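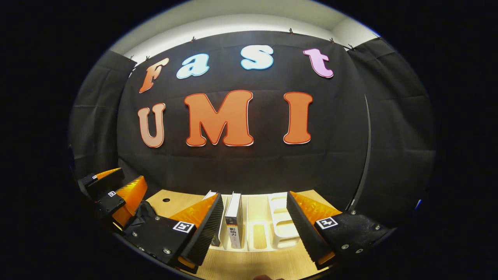
Why Your Backdrop Sags (and How to Stop It)

So you want to put on a show. Maybe it's a puppet play, or a talk about volcanoes, or your little brother pretending to be a dentist. Whatever it is, you need something behind it, or everyone will spend the whole time looking at your wall.

That something is called a backdrop. It's a big piece of cloth that hangs at the back. Black is a very good color for it. Black cloth soaks up most of the light that hits it, so your eyes skip over it and go straight to the bright stuff in front. This is also why black cloth shows every single cat hair. Sorry.

What holds it up?

Gravity pulls on cloth all day long and never takes a lunch break. If you hang a cloth by its two top corners, the middle droops like a tired smile. Put more clips along the top edge and each one has less cloth to carry. Pull the cloth snug between one clip and the next before you let go.

Letters people can read

Big cut-out letters look great on dark cloth. Pick light or bright colors, like orange, pink or pale blue. Then give each letter a white edge. The edge works like a tiny fence between the color and the cloth, and it helps people read the word from the back row, where the grandparents have been told to sit.

Lay all your letters on the floor first. Duygu Kahraman, who runs our craft club, once stuck up 12 letters in a row and then found she needed 13. She doesn't like to talk about it, so we do.

What about the sides?

Theaters hang extra curtains at the left and right. These are called legs, even though they have no feet. They hide the messy parts, such as wires, boxes and Umut Kocabaş eating crackers between acts.

Try it small

Stand a book up on a table. Hang a dark T-shirt behind it. Now take the T-shirt away and look again. Which way was the book easier to see? Try it with a black book too – you may have some trouble finding it.

Put the T-shirt back in the drawer when you're done. Folded, if anyone is watching.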